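Gripper pads keep losing their grip on beads, replace or clean?

Duangjai Rungrueang
Hand-held gripper, parallel fingers, blue rubber pads. Round beads slip out on maybe every third pick. The Ploltby manual says to swap the pads after 700 cycles and I'm only at 494. Do I believe it?

Lino Mazza
I wouldn't. That number sells pads. Wipe them with a damp lint-free cloth, let them dry, then close the fingers on a strip of paper and pull. If one end slides free, your fingers aren't parallel and new pads won't fix that. Check the pivots for play too.

Enda
Mine did this, bought new pads, same problem. Try a slower close I guess.

Duangjai Rungrueang
Wiped them. Not convinced yet, so bracelets and the big brown beads next.

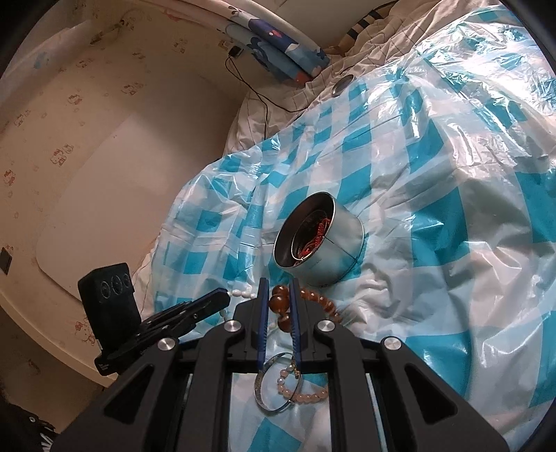
Related: Finger opens but won't close fully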